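3.2 Drying practice and residual water

Households in Mutmont and Trastedau were asked to keep to their usual washing-up routine for 11 weeks. Cups and mugs were treated separately from plates, as their shape holds water in places that a flat item does not. Two measures were taken at each visit: the mass of water left on the item, and the surface count after swabbing of the rim and the inner base. Items dried with a cloth were recorded as a separate group and are dealt with in Section 3.3.

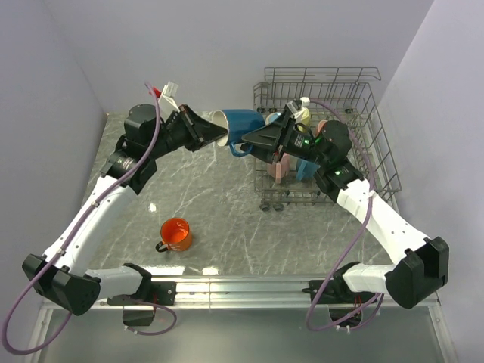 Figure 2. Mugs and a wire dish rack on a marble-patterned surface.

Residual mass fell fastest in the first hour and then levelled off. The slope of the rack had little effect on plates but a clear one on mugs with a recessed base, where water collected in the hollow and was still present at the second weighing. Spacing mattered more than room temperature in both towns – a result that agrees with the earlier Vermeulen trials, although those used glassware only. Three households in Trastedau changed their rack during the study and were left out of the comparison. Surface counts followed the same order as residual mass, with a wider spread at the rim than at the inner base.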